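The Cundenero: a long weekend in a hotel that can't quite decide how big it is

I had been promising my friend Nighat Memon a weekend by the water ever since she helped me move, and in September we finally booked two rooms at the Cundenero, the newer of the two Jekusska hotels on Mowat Bay. It has 136 rooms over four floors, and from the road it looks bigger than that. Once you're through the doors it feels like somebody's very large, very tidy house, and I mean that kindly!

Check-in was quick. Efren Yap at the front desk remembered that I'd asked for a quiet room (I had asked in an email weeks before and forgotten all about it) and put us both on the garden side, well away from the elevator. My bed was firm, the way I like it, and the pillows were a little too tall, the way I don't. There was a proper desk lamp, and outlets on both sides of the bed. 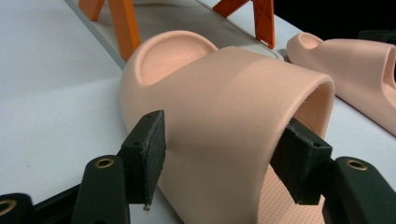 Slide sandal in peach, with a wide, smooth strap.

We spent more time at the pool than I'd planned. It's long and narrow and kept pleasantly warm, and before 8 in the morning you can have a whole lane to yourself. The steam room was closed for repairs during our stay, and I do wish the website had mentioned it. Towels are plentiful, the showers are strong, and the lockers take a code, so there's no key to lose.

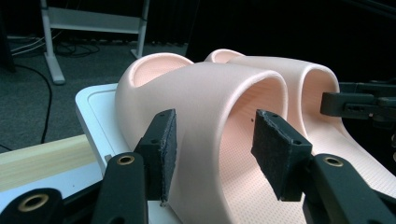 Eating at the Irkach

The hotel restaurant is called the Irkach, and you should book dinner when you book your room. We didn't, and on our first night the only table left was at 9:15. Nighat had the sea bass and talked about it all the way home. My short rib was tender but awfully salty, and when I said so the waiter brought me a bowl of plain potatoes without any fuss.

Breakfast is the better meal, in my opinion. The eggs are cooked to order, the rye bread is baked downstairs, and the coffee comes in a pot big enough for two. Get there before 9 if you want a window seat.

What it cost

My share came to just under $800 for three nights with breakfast, plus $12 a night for parking, and I grumbled about the parking every single morning. Dinner was extra. I'd go back in the spring, on the garden side again, and I'd call ahead to ask about that steam room.

Rating: 4 out of 5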